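Clearing up, one cup at a time
Aug 23, 2020

Paper cups are a poor test object for a person and a good one for a machine. The wall buckles under modest force, the weight is close to nothing, and the centre of mass moves as soon as anything is left inside. At Prulus, where Irina Olteanu runs the manipulation group, clearing cups off a work surface has been the standard chore since June.

The arm uses a two-finger gripper with a small camera mounted at the wrist. Olteanu's team logged 3,394 grasps. Of these, 287 ended in a drop or a crushed wall, and most of the failures came from cups lying on their side. An upright cup can be taken by the rim from above. A fallen one presents a curved wall that rolls when touched, and the fingers must find the edge before closing.

Speed is the larger problem. A table of 20 cups takes the arm 4 minutes, and that figure assumes the cups are spaced apart. Stacked cups are still handled badly. Two that are nested look like one to the software, which then sets its grip too wide.

Cirnum, a catering supplier, has looked at the system for its canteens and decided to wait. Its objection is the changeover: a new cup size means new trials, and staff can be shown the same thing in a sentence.

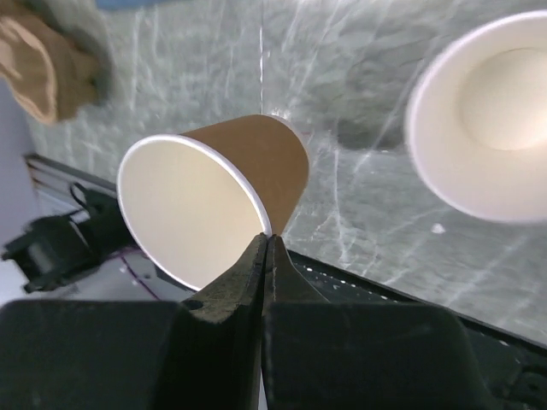

Brown paper cup held at the rim by the two-finger gripper, with a white cup close by.

Olteanu does not dispute the point. The next round of work replaces fixed grip settings with force feedback at the fingertips, and will add mugs and bowls. Cutlery has been left off the list for now. Wiping the table afterwards is a separate project, and it has not been given a start date.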